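Stimus Lets: room safety check with comments
Room 2, Strickland House, Zostau. April round.
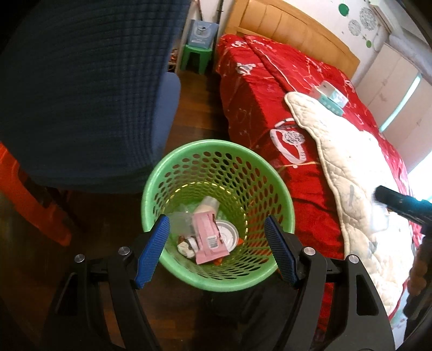 1. Waste bin
Result: Pass, with a comment.
Light green plastic, oval holes all the way round the sides. Fine for paper and wrappers. I'm less convinced by it as the only bin for a whole room, whatever the inventory says. Anything with a drop of liquid left in it will find those holes. The small plastic bottle should go in the recycling in the hall, and so should its friends. Use a liner.

2. Cables by the far wall
Result: Fail.
Tangled, and trailing along the floor beside the green stool. I've been told at two previous rounds that this would be "sorted". Shorten them, clip them to the wall, then tell me it's sorted. I did not trace each one back to its plug and won't be signing for that until they are separated.

3. Stools
Result: Pass on sight, not tested.
One green, one orange, both plastic. The small green one has a paper gift bag on it, and as a shelf I have no quarrel with it. The supplier's sheet claims a load of 100 kg. I'd like to know who stood on it. Not to be used for changing bulbs — there is a stepladder on the landing.

4. Armchair
Result: Query.
Dark navy, quilted, large. The bin sits right by the armrest, handy if you snack in the chair and less clever if you smoke in it. Smoking is banned in the house, and I have heard that before too. Fire label to be found and its number written here: ______

5. Floor
Result: Pass.
Dark reddish-brown planks between chair and bed. Keep that strip clear, as it is the way out at night. The agent calls the finish "non-slip". Try it in socks.

6. Smoke alarm
Result: Not signed.
The log says tested at 309 hours into the quarter, a figure I can't make sense of. Press the button while I'm standing there and I'll sign.

7. Window catch
Result: Pass.
Stiff but shuts. The tenants' nickname for the house, the Prison, is unfair on this point at least.

Recheck items 2, 4 and 6 before the end of the month. Items 1 and 3 can wait for the next round.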